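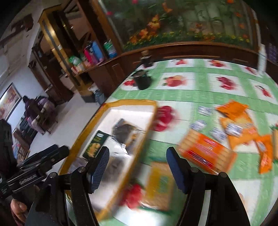
Crackers, candy and a box of pasta: sorting snacks with Yen-ting Shek

Yen-ting Shek gets excited about crackers. The best Friday afternoons in Evcombe, she tells me, start with everything spread out on the apple tablecloth, and then the fun part: deciding what goes together.

"You learn so much from a wrapper!" she says. "I'll pick up a pack I've had a dozen times and find something new printed on it."

She has been putting together snack trays for friends since February, and her notebook is up to 183 tasting notes. Square crackers get 21 of them. "I love the plain ones – the ones with the little holes. You can put anything next to them, or nothing."

Does she have a system? She laughs. "Long packs go in on a slant, small ones fill the gaps. Eduard stacks his like bricks and we argue over it every single time."

Eduard is Eduard Šimek, her neighbor and most loyal taster, who would happily skip straight to the candy. She keeps a few pieces out for him, and he's usually on his second before the kettle boils.

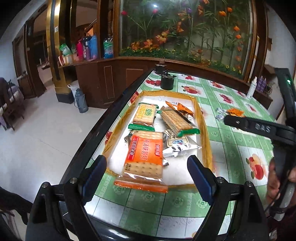
Crackers in the tray, with twist-wrapped candies beside it on the apple-print cloth.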